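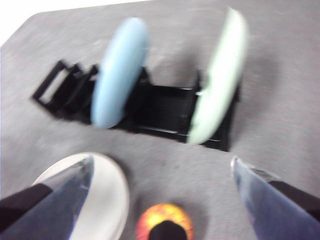

Split tunneling is back in the Wadport client, and my printer works again

If you've been using the Wadport VPN client at home or at a small office, you already know the September update took split tunneling away. You connected, and everything went through the tunnel, your printer included (mine sat there blinking at me for most of the month). Well, the new build landed this morning and the setting is back!

I grabbed it before breakfast. The installer wanted a restart, then the old profile came over without me typing anything in again. You'll find the option under Connection, then Routes, and it's off by default, so don't be surprised if nothing looks different when you first log in. Turn it on, add your local network, reconnect. I could print, I could get to the backup drive, and my work mail was still going through the tunnel like it should.

There's a catch for the bigger offices. Each profile now holds 40 routes, and the old one held 200. I use three, so I couldn't care less, but Mesfin Bogale runs the network over at Goletti and he was not happy when I called him. "We have a list going back years and I'm going to have to go through it line by line," he told me. He's holding his people on the August build until he's merged some of the ranges. Fair enough, that sounds like a long afternoon.

I also asked Wadport why the thing disappeared in the first place. Darlene Sutherland in their support department wrote back pretty fast and said the September build had a bug where name lookups could slip outside the tunnel when split mode was on, so they pulled the feature while they rewrote that part. I wish they'd put that in the release notes! A bunch of us on the Stedodley forum spent days reinstalling drivers and blaming our routers.

A few odds and ends from the forum thread so far. Nazanin Asadi says the Linux package isn't up yet, only Windows and Mac. If you log in with a hardware token, the idle timeout has been changed to 120 minutes, and I can't find a way to set it longer. And if you get the "route conflict" message after upgrading, your home network is probably using the same address range as your office. Changing the range on the home router fixed it for two people in the thread, and one other is still stuck.

The phone app hasn't been touched at all. Darlene says it's next but wouldn't give me a month. I'll post in the thread when the Linux package shows up.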